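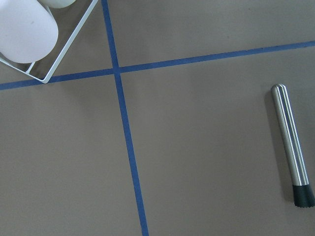
# The marked-out worktop, March

A short page of pictures from the kitchen corner at Cinitz, where we have been trying out a way to give each job on the worktop its own patch. Thomas Lombardi suggested blue tape after we had spent most of the winter putting things down wherever there was room. It took one roll and the best part of a morning, including the tea.

Two lines are enough. They cross towards one end, so the areas come out at different sizes, and the biggest is kept clear for whatever is being worked on at the time. The white wire rack has a corner to itself. We did talk about buying proper dividers from Dikach, but the set we liked was over 300 mm deep and would have eaten into the space we were trying to save.

The top is 1365 mm long. It came out of the old Broltberg office when that closed, and the grey-brown colour hides most marks, though crumbs show up more than you would expect.

## Tape and board

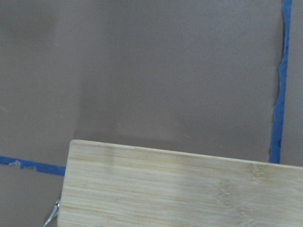
## Notes on the tape

Blue masking tape, 50 mm for the wide line. One edge has gone ragged and the other strip has some notches in it, with a pale patch near one end. We will replace both when they start to lift in earnest. Until then they do the job.

The lines were put down by eye. Thomas wanted to use a set square and was outvoted, and he still mentions it. If you want yours straight, mark the two ends in pencil first and pull the tape tight between them before pressing it down.

Wipe along the tape when cleaning, as wiping across it catches the edges. A damp cloth is fine - anything stronger leaves the glue sticky.

## Still to do

- Decide whether the rack stays in its corner or moves nearer the sink.
- Find somewhere for the boards to stand when they are put away.
- Ask Ruggiero if they still sell the narrow tape in the same blue.
- Try the same layout on the second worktop, which is 400 mm shorter and may only need one line.

More pictures will go up once the second worktop is done.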